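How do you soak stamps off paper without ruining them? (family kiloware, mixed ages)

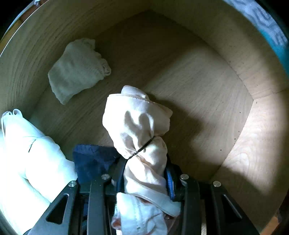
Reading time: 4 min

My great-uncle left us a shoebox of stamps still on paper, corners torn off envelopes mostly, and I've spent three evenings just turning them over and grinning. I counted them into piles last night and there are 742 pieces! Most are ordinary definitives, but there are a lot of older ones on thick manila paper and some on bright red and green Christmas envelopes. A few have really nice circular cancels from Kostville, where he worked, and I'd love to keep those looking good.

I have a plastic tub, tap water, tweezers (real stamp tongs, I bought them at the club table) and a stack of paper towels. What I don't have is any idea how warm the water should be, how long to leave them in, or what to do with the colored envelopes. I tried 13 common ones on Sunday as a test. Nine came off fine, two curled up like potato chips, and two are still stuck to the paper after an hour and feel like they have rubber on the back. Did I do something wrong, or are those just different stamps?

Also, should I be soaking the Kostville ones at all?

Asked by paperhinge, February

3 answers

Answer from Kristýna Hudec

What a great box to be handed! I still get excited about soaking night and I've been doing it since grade school, so forgive the length.

First, stop before the Kostville pieces. A stamp with a clear, complete postmark is often nicer to a postal history person if it stays on the paper, and if you have the whole envelope with an address and any marks on the back, leave it completely alone. Put those in a glassine or a clean envelope and decide later. You can always soak tomorrow but you can't put one back.

For the rest, go through and pull out anything on red, green, dark blue or purple paper, and anything where the address was written in purple ink or felt tip. Those dyes run and they will tint every stamp in the tub. I do them one at a time in a saucer of cool water and change the water as soon as it shows color. Some people add a pinch of salt to slow the dye. I've had mixed luck with it, but it's cheap to try on a common one.

Plain white and manila: lukewarm water, face down, no more than 20 or so in a tub. Old gum lets go in 10 to 20 minutes. Let the stamp float or slide off by itself, don't peel it. If it resists, give it ten more minutes. Then a quick rinse in fresh water so you don't leave gum on the back, which is what glues them to your towels later.

The curling is just drying without pressure, and it's easy to fix. Lay them face down on a towel until they're damp but not shiny, then put them between sheets of blotting paper in a heavy book overnight. I use an old Banen drying book and I love it, but a phone directory and two dictionaries did the job for years. Your two potato chips can go back in the water and be dried again, no harm done.

The rubbery ones are modern self-adhesives, and you did nothing wrong. Many of the newer kind never soak off in water at all. Cut them out neatly with an even margin of paper and keep them that way. Plenty of us mount them like that now.

One more thing, and please do this one: watch for stamps printed in fugitive inks. Some older British and colonial issues, and quite a few Dutch East Indies and Russian ones, will fade or wash right off in water. If a catalog says fugitive or chalky paper, keep it dry. If you aren't sure, look it up before it gets wet.

Have fun with it. I'd do one small batch an evening. I worked through a lot of 231 in a week that way and found a plate flaw I'd have missed if I'd rushed.

Marked helpful by the person who asked

Answer from lyimo_covers

hot water and a drop of dish soap, they come off in 5 min. been doing it forever. kitchen towels are fine

Comment from Kristýna Hudec: Please go easy on the hot water with anything older, I've seen it pull color out of stamps that were fine in lukewarm. Agree on the kitchen towels if they're plain white. Printed ones can transfer the pattern.

Answer from Adhiambo Rashidi

Everything Kristýna said, plus a trick for the stubborn self-adhesives if you really want them off paper. There are citrus-based air freshener sprays (the kind that is only citrus oil, no water in it) and if you wet the back of the paper with one, wait a minute, and peel the paper slowly away from the stamp, a lot of them come free. The back stays tacky, so dust it with a little talcum powder on a soft brush. Test on a duplicate first! And open a window, my whole apartment smelled like oranges until May.

On the Kostville cancels, do post scans. I collect small town postmarks and my Bremovo album has 243 of them now, and I would be thrilled to see what's in your box. If any of them have a readable date and time I'd say leave them on piece, trimmed no closer than they already are.

Filed under: Stamps & Covers > Beginners > Soaking and drying

Contact us | © Hobby Answers Exchange | Back to top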